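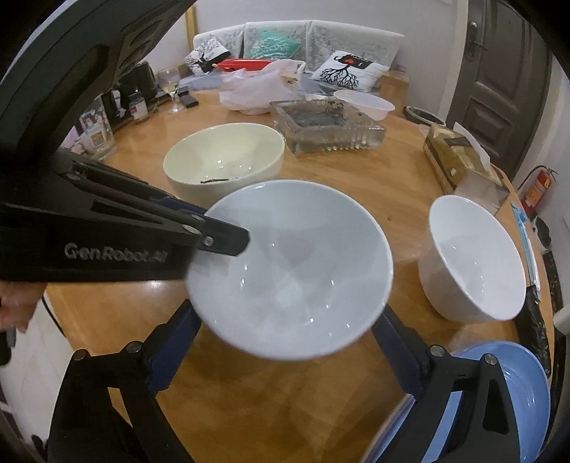
What does a budget for hand-held gripper equipment normally cover?
It covers the grippers themselves, spare finger pads, storage for recordings, and the paid hours of the people who use them. The hours are usually the largest item.

Equipment planning for hand-held grippers is the part of automation purchasing that deals with tools held by a person and used to record handling tasks for later use in robot training. It is treated separately from the purchase of robot arms, as the tools need no mounting, fencing or floor work.

Unit count
Most plans start from the number of work stations. Tasks that call for both hands, such as stacking or moving bowls, need 2 grippers per station. The Pearce method, common in small firms, adds one spare for every five in use. Larger sites hold fewer spares and rely on a repair contract.

Wear parts
Finger pads are the main wear part. Pivot pins, screws and cables are stocked in smaller amounts. Pads are best priced by hours of use - a pad that slips on glazed dishes or glass may still serve for boxes and bags, so many sites move worn pads to easier tasks before discarding them.

Household items
Bowls, plates, tissue boxes and similar goods are listed as consumables. They are cheap but numerous, and plans that leave them out tend to run over. Breakage is charged to the same line.

Data storage
Storage is sized from planned recording hours, with room for one full backup. The Jiswood site planned for 600 hours in its first year and recorded 3,602 clips by the end of October. Its storage line was later raised to allow for repeated takes.

Lease or purchase
Leasing suits projects shorter than a year. Rostton leases its units and returns them between projects, while Multen buys outright and writes off the cost over up to 5 years. Lease terms differ on who pays for pads, and on whether a unit under repair is still billed.

See also
End effector
Spare parts planning
Total cost of ownership

Last edited 3 March 2026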